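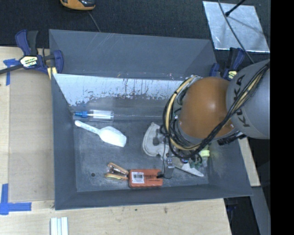

Open day at the Rimcombe automation center - is it worth going, and what should I ask?

I run the packing side of a small mail-order business (garden tools, kitchen bits, bottles, a lot of odd shapes) and we have been invited to an open day where they show a robot picking things out of a bin. The invitation came with very little information beyond a parking map. It's the sort of bin with everything thrown together that has my attention, because a scoop lying next to a clear bottle or tube with a blue cap next to a hand tool is more or less what my people reach into all day long, and I have never believed a machine could manage that. We ship 306 different products and hardly any two are the same shape.

So my question is for anyone who has been to one of these. Is it a sales pitch with sandwiches, or do you get to see something real and talk to the people who run it? I would be driving 156 miles each way and leaving the shop short-handed, so I'd like to know before I say yes. I'm also not technical at all. I can change a belt on a conveyor and that is my limit, and I would rather not stand at the back nodding at words I don't understand. I thought I might bring one of my packers along too, if that is allowed. She has better hands than anyone I've ever worked with and would spot things I'd miss.

Thank you in advance, and sorry for the long post!

Posted by pudgypallet

----

I went to the one last July and had a lovely time, so let me try to be useful. It runs most of the day, but the part you want is the picking demonstration in the morning, and you should get there early because people gather round it and the ones at the back see mostly shoulders. The staff who build the thing are the same ones standing next to it, and they are very happy to talk. I told one of them I was a warehouse person and not an engineer, and he slowed right down and explained everything twice without making me feel silly about it.

There is a sales side, I won't pretend there isn't. After lunch there was a talk in the big room from Kahraman, who do the fitting and the service contracts, and it went on a bit. You can skip that one and go back to the floor, which is what I did, and I learned more in that hour than in the rest of the day put together.

For what to look at, these are the things I wish I had paid attention to from the beginning:

Watch the things that are see-through. The camera has to work out where an item is before the arm can go for it, and a clear bottle is much harder to find than a bright red case. Ask them to lay one on its side against the wall of the bin and see how long the machine thinks about it.

Watch the corners and walls as well. Plenty of grippers do fine in the middle of a bin and then struggle when something is pressed up against the side, since there's no room for the fingers to get behind it. Your packers just tip the bin, of course!

Flat and thin is another one. If you sell anything like a spatula or a blade, ask about that in particular.

And ask what happens when it misses. On my visit it dropped a hand tool, waited a moment, and tried again from a different side, which I thought was rather sweet, but what I should have asked was how many tries it gets before somebody has to walk over. In a real shop that is somebody's whole afternoon.

On bringing your packer - yes, please do. They let me bring two people and only wanted the names ahead of time so they could print badges. Closed shoes, and tie long hair back. The coffee is fine and the parking is at the far end, so bring a coat.

Posted by Lindenloft

----

It's a sales day. Good lunch. I wouldn't drive that far for it, you can see the same kind of demo on video.

Posted by bent_nail_17

----

I would say go, but I'd go with a box under your arm. I've been on the other side of this, helping at demonstrations for a few years at Lerkero before I moved to a job with less standing, and the visitors who got the most out of it were always the ones who brought their own products. Pack a dozen of your most awkward items, telephone beforehand to ask if they will try them, and be clear that you won't mind if it goes badly. Most teams enjoy it. When I did it we used to look forward to a stranger's box far more than our own tray of things, which we'd all seen a thousand times over and which the robot had too, if you see what I mean.

That brings me to my main piece of advice, which is to ask whether the items in the bin are ones the system has handled before. There's nothing sneaky about showing it familiar objects, everyone does, but the answer changes what the demonstration means for you. With 306 products and new ones arriving each season, you need to know what happens on the day a new one turns up. Does somebody have to teach it? Is that somebody you, or do you pay for a visit?

Please don't be shy about the speed question either. Bring your own number. Have your packers work a normal shift and write down how many items they picked, and then you can ask how long the robot would need for the same amount. Our figure at one customer was 3840 picks across a working day, and having that one number in hand made every conversation easier, because people couldn't wander off into talking about what might be possible in a few years.

One last thing, and it's a small one. Look at how the bin itself is held. On a demonstration bench it is often clamped in place so it can't shift, and that is perfectly sensible, but in your shop the bins will be coming and going. Ask what would hold yours. I've seen a very nice installation delayed for weeks over that.

As for video, I have to disagree a little with the reply before mine. You can't ask a video to do it again with your own bottle in it. I hope you and your packer have a good day out - do come back and tell us how it went.

Posted by SecondShiftMarlow

----

Related items

Pudeck bin liners, do they fit the deeper totes?
What to wear to a factory visit
Suction cup or fingers for mixed items?
Is a used conveyor worth buying?
Teaching new packers, how long does it take you?
Getting a quote without getting phoned every day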